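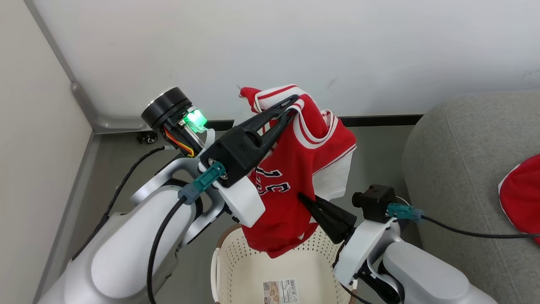 7월, 오전 9시 조금 넘어서 시작

어제 밤에 돌려 둔 학습이 끝나 있었다. 손실 곡선은 얌전하게 내려갔는데 막판 600 스텝은 거의 평평했다. 더 돌릴 이유가 없어서 체크포인트를 그대로 Jullmont 서버에서 내려받았다. 파일 받는 동안 커피를 내렸고, 돌아와 보니 디스크가 꽉 차서 중간에 멈춰 있었다. 지난달 로그를 지우고 다시 받았다. 로그 정리 스크립트를 만들어야 한다고 몇 주째 적고만 있다.

오전에는 동작 청크 길이를 줄이는 실험을 했다. 정책이 한 번에 내놓는 동작을 끝까지 실행하면 천이 중간에 흘러내려도 팔이 모르고 계속 간다. 그래서 앞부분만 실행하고 다시 추론하게 바꿨다. 반응은 빨라졌는데 청크가 바뀌는 순간마다 손목이 움찔했다. 겹치는 구간에 가중 평균을 넣으니 움찔하는 것은 줄었고, 대신 그리퍼 닫는 타이밍이 뭉개졌다. 관절 값은 평균을 내도 괜찮지만 그리퍼 명령은 평균을 내면 안 된다. 열림과 닫힘 사이의 어중간한 값이 나가면서 옷을 반쯤 문 상태가 된다. 그리퍼만 따로 빼서 가장 최근 예측을 그대로 쓰도록 고쳤다. 코드로는 몇 줄 안 되는데 오전이 다 갔다.

점심은 김밥. 먹으면서 Morkia 쪽 변경 내역을 읽었다. 카메라 프레임과 관절 상태의 시각을 맞추는 부분이 바뀌었다고 되어 있어서 우리 쪽 녹화 데이터를 열어 확인했다. 오른쪽 손목 카메라가 다른 카메라보다 136ms 늦게 찍히는 에피소드가 섞여 있었다. 전부 그런 것은 아니고 녹화 프로그램을 껐다 켠 직후의 것들만 그렇다. 버퍼에 남은 옛날 프레임을 첫 프레임으로 쓰는 것 같다. 시작할 때 버퍼를 비우게 고쳤고, 이미 녹화된 것 중에 어긋난 13개는 학습 목록에서 뺐다. 보정해서 살릴 수도 있겠지만 그 정도 수량에 반나절을 쓰고 싶지는 않다.

오후에는 빨간 농구 유니폼으로 돌렸다. 목둘레하고 진동에 흰색과 빨간색 줄무늬가 있는 옷이다. 왼손이 목과 어깨 근처 윗단을 집고 바구니 위로 들어 올린 상태에서, 오른손 손가락이 옷 가운데쯤 빨간 천에 가서 닿는다. 원래 계획은 오른손이 반대쪽 어깨를 찾아가는 것이다. 천이 접혀서 매달려 있으면 어깨가 어디인지 사람이 봐도 애매하니 키포인트가 흔들리는 것도 이해는 간다. 밑단은 아직 바구니 테두리에 걸쳐 있었는데, 이 높이면 옷이 다 펴지지 않으니 어깨를 찾는 데 더 불리하다.

키포인트 신뢰도를 화면에 띄워 놓고 보니 왼쪽 어깨는 안정적인데 오른쪽 어깨는 프레임마다 자리를 옮겼다. 가슴 번호의 흰 테두리를 옷 가장자리 줄무늬로 잘못 보는 경우가 꽤 있었다. 색만 놓고 보면 헷갈릴 만하다. 번호가 있는 옷이 학습 데이터에 얼마나 들어 있는지 찾아보니 비율이 낮았다. 합성 데이터에 글자와 숫자 무늬를 입힌 옷을 2000장 추가하기로 하고 Matlala에 렌더링 작업을 걸어 두었다. 내일 아침이면 나올 것이다.

그 사이에 임시로 규칙을 하나 넣었다. 두 번째 어깨의 신뢰도가 기준보다 낮으면 집으러 가지 않고 왼팔을 조금 더 올린 뒤 다시 본다. 올리는 횟수에는 제한을 두었다. 제한 없이 짰다가 왼팔이 관절 한계까지 올라가서 플래너가 해를 못 찾고 멈췄다. 에러 메시지는 그냥 "planning failed"였고, 원인이 한계인지 충돌인지 구분이 안 됐다. 실패 원인을 코드로 나눠서 돌려주도록 플래너 래퍼를 수정했다. 수정하고 보니 예전에 충돌이라고 적어 둔 실패 중에도 한계 때문인 것이 있었다. 실험 노트의 그 부분은 고쳐 적어야 한다.

5시쯤 충돌 모델도 만졌다. 바구니를 속이 찬 상자로 넣어 두어서 그리퍼가 안쪽으로 내려가는 경로를 전부 막고 있었다. 벽 네 개와 바닥으로 나눴더니 경로가 나온다. 다만 계획 시간이 늘었다. 매번 충돌 모델을 새로 올리는 탓으로 보이는데 아직 재 보지 않았다.

Humside 시뮬레이터에서 같은 장면을 재현해 보려다 그만뒀다. 천이 너무 뻣뻣하게 움직여서 들어 올려도 접힌 자리가 그대로 남는다. 굽힘 강성 값을 몇 번 바꿔 봤고, 낮추면 이번에는 천이 바구니 벽을 뚫고 나갔다. 적분 간격을 줄이면 될 것 같지만 느려진다. 당분간 시뮬레이션은 팔 경로 확인용으로만 쓴다.

내일 할 일
렌더링 결과 확인하고 키포인트 모델 재학습
충돌 모델 올리는 시간 재기
버퍼 비우는 수정이 왼쪽 손목 카메라에도 들어갔는지 확인
로그 정리 스크립트

7시 반에 퇴근. 브랜치는 올렸고 리뷰 요청은 아직 안 했다.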